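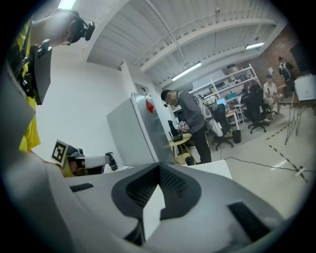 Speaker notes – The Cable Table, and how we sort ours

Opening (keep it short, they've just had lunch)

Hi everyone, thanks for having me at Nureck. Ask who has a drawer at home full of chargers that don't fit anything they own. Wait for the hands. Put mine up too!

Say where I'm coming from: I look after the big shared room at Tymoshchuk House. White walls, tall white fridge, the little round yellow side table everyone puts their things down on. I love that yellow table. It came from a clear-out and I'd fight anyone who tried to send it back.

Why I started

Tell the kettle story. Last November I went looking for a spare power strip, couldn't find one, and bought a new one on the way home. Next morning I found the old one under a pile of jumpers. Went back through the receipts after that and we'd spent $384 in a year on leads and adapters – almost all of it on stuff we already had. Pause for the groan.

What goes on the table

One table, cleared first. Everything with a plug comes out of its cupboard and gets put down where you can see it. Don't sort as you go, you'll only end up reading old labels in a cupboard with your back killing you. Strips to one side, loose leads to the other, and anything else that turns up (there's always a water bottle) can wait till the end.

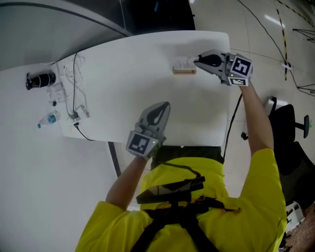
White cables are the worst, by the way. They all look the same once they've looped around each other, and people pull on the nearest end and make it tighter. Find the plug end, lay it flat, follow it back with your fingers. Slow is fine. I bring a cuppa and put the radio on.

Power strips next. Unplug whatever is still in them before you move them, adapters included, and write on the bottom what room they live in. I use the Okia paint pen because it doesn't rub off on plastic. Colour doesn't matter, mine's green.

Storage (hold up the box here)

We use the Mikura boxes, the 340 mm ones. The 430s hold more but they're heavy once full and people shove them on the floor. No more than 5 leads to a box or you're back to spaghetti by Easter. Velcro ties, never rubber bands, they go gummy.

Skip this bit if running late: the argument about whether to keep old phone chargers. I say keep one. My sister says none.

Questions, then pass the spare ties around. Remember to get the paint pen back.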